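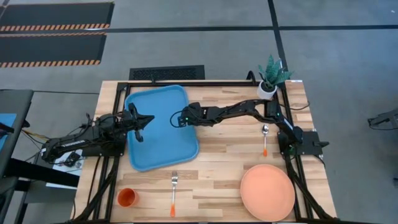

Slide 1. Setting a single place: tray, plate, cutlery, cup
Talk for the Kundley tableware day, June 13, 2020. Slot is 20 minutes, questions at the end.

Start with the layout. One diner, one tray, one fork, one spoon. Fork to the left, spoon to the right, both lying clear of the tray. The cup and plate get their own slide.

Mention the Rissanen layout sheet, code 432. Handouts are by the door. It gives the spacing between tray and cutlery as 6 cm. Kundley uses the same figure, Orach does not – leave that for questions.

Slide 2. Lifting and tilting 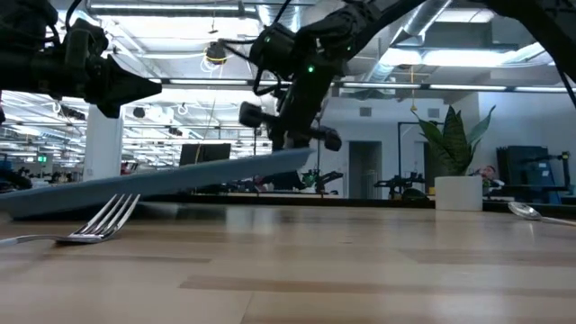 Large flat pieces are held at the rim. With one side raised and the other kept low, the low edge sets the position and the rest follows it down. Fork and spoon stay flat on the wood, well out of the sweep of the rim.

Point out the grain. Planks running lengthways give a straight line to check cutlery against. Do not go into timber species.

Pause. Drink water.

Slide 3. Clearances
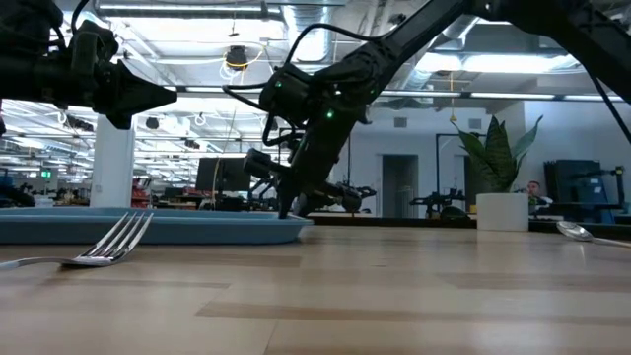
Check the gap at the right-hand edge of the tray first, then the fork, then the spoon. A glossy top throws back the ceiling lights, so judge alignment from the handles and not from the reflections.

Rorberg trial: 3020 settings logged, started in September. Read out the table of spacing errors, columns one and two only. Column three is still being checked.

Skip slide 4 if short of time.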